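Sep 17, 2022

# Folding small cloths and tees so they stay folded

Quick one. Got asked for this after the jumper page so here it is – small stuff only. Doll tees, hankies, printed squares, baby bits. Big towels are a different page.

## What you need

- a clear table, pale if you have one, easier to see the edges
- a bin or tub for the unfolded pile (mine's a Tratosley one, any will do)
- a shallow drawer or box for the finished pile
- 20 minutes for a full bin, less once you get going

No board needed. I tried the Plorura folding card and it's too wide for anything this size.

## Before you start

Park the bin in a far corner of the table. Not on the floor, you'll be bending down all afternoon. Take out one cloth at a time. Tip the lot out and you end up folding on top of the heap, and it goes wonky.

Check everything is bone dry. Damp cotton takes a crease and keeps it.

## Flattening

Lay the cloth down, print facing up. Hold one side still, smooth with the other hand from the middle outwards. Then the corners. Don't pull, thin jersey stretches and you get a trapezium.

Finished ones go up to the left, away from the bin. Red one first for me, so I can see where the pile is.

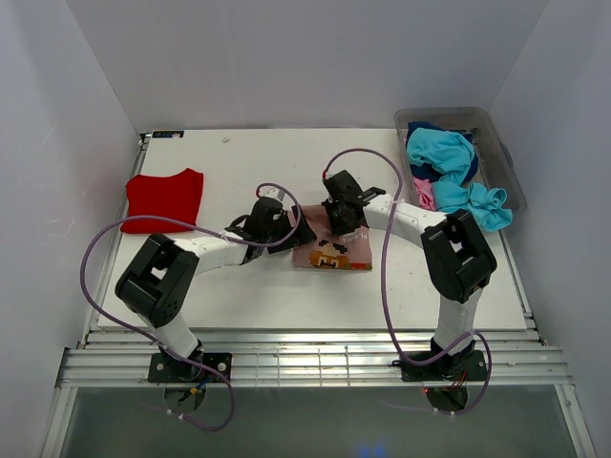
*Printed cloth in the middle, red one folded at upper left, the rest in the clear bin.*

## The fold, squares

1. Bottom edge up to top edge. Line up the corners, not the hem – hems lie.
2. Press along the fold with the side of your hand.
3. Left over to right. Press again.
4. Turn it so the fold faces you.

If there's a print you want to see, turn it face down before step 1. I forget this evry time.

## The fold, tiny tees

1. Face down, neck away from you.
2. One side in by a third, sleeve flat back on itself.
3. Same with the other side. Should be a long strip now.
4. Hem up to the neck, flip over.

Stop there for doll sizes. Anything bigger, fold the strip in thirds and it'll stand up in a drawer.

## If it springs open

Usually too many folds. Undo the last one, and press the one before it harder. Shiny fabrics won't hold whatever you do, so roll those.

Stacks of 6 at most. Higher than that and they slide when you open the drawer.

## Putting away

Folded edge up, side by side, not piled. Pearce boxes fit 2 rows if you turn them longways. Leave a finger's gap at the end so you can get one out without draging its neighbour along.

Socks next, when I get a minute.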